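**Limlow Guest Rooms – progress report to the Ilie Fund**
Prepared by Anca Furtună, 30 Sep 2022

This covers the second stage of the grant, from the end of the roof work up to now. The receipts are in the separate folder Mircea Vlad sent over with the budget sheet.

## Where we are

Eight of the nine rooms are finished and can be let. Room 9 still has no heating because the pipe run on that side of the house was older than the survey said, and the plumber had to go back to Sivov for different fittings. He has the parts now and expects to be done in October.

The two shared bathrooms on the upper floor passed inspection. The inspector asked for a second handrail on the back stairs, and Tudor Radu put it in the same week. We have the signed sheet.

## Furniture

We had planned to buy new beds and tables for every room. The quotes came in high, so Emanuel Nedelcu bought used pieces from a hotel in Prostunitz that was closing. Most needed cleaning and a few needed glue. The round wooden nightstands were the best of the lot and we would have paid more for them. 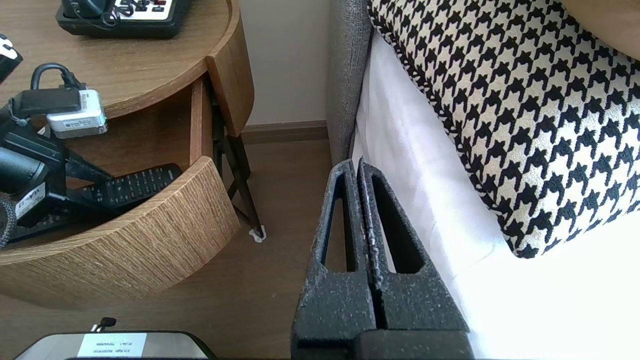

Mattresses were bought new, as the grant terms require. The supplier sent two in the wrong size and took them back without charge, but it cost us a week. Curtains for the street side are still being sewn. Until they are ready those rooms have plain roller blinds, and guests have not complained.

## Money

The furniture line is under budget by 1000. We would like to move 800 of that to the heating line to cover the extra pipe work in Room 9. The rest would stay where it is for curtains. Mircea has filled in the transfer form and it needs your signature before we can pay the plumber's second bill.

Nothing else has moved between lines. The paint went over a little – the north wall in the hallway took a third coat – and we covered that from our own account.

## Guests and bookings

We opened quietly in the summer with the rooms that were ready. Most guests so far have been walkers and people visiting family in the village. Viorica Costache runs the desk and keeps a notebook of what guests ask for. The common requests were a later breakfast, hooks on the back of the bathroom doors and a stronger internet signal upstairs. The hooks are up. Breakfast now runs an hour longer. The signal is a bigger job and we are waiting on a price.

A few guests also asked for a television. There was no line for this in the grant, and we bought small used sets with our own money. 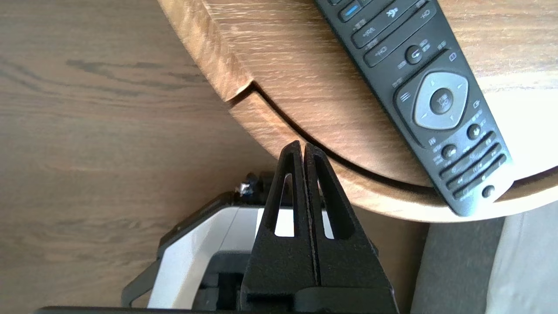 Bookings for the fall are slower, as we expected. Viorica is talking to the school in Sivov about housing visiting teachers during the week, which would help through the winter. No agreement yet.

## Problems

- The parking area floods at the low end after heavy rain. Tudor has dug a temporary ditch, but it needs a proper drain.
- The laundry is sent out, and the driver has been late several times. We are looking at a second washer for the basement.
- The sign on the main road is still waiting for the permit.

## Next steps

Finish the heating in Room 9, hang the curtains, get the drain priced. Mircea will send the updated budget sheet once the transfer is signed. If you want to visit before the final report, please call Viorica at the desk so she can hold a room.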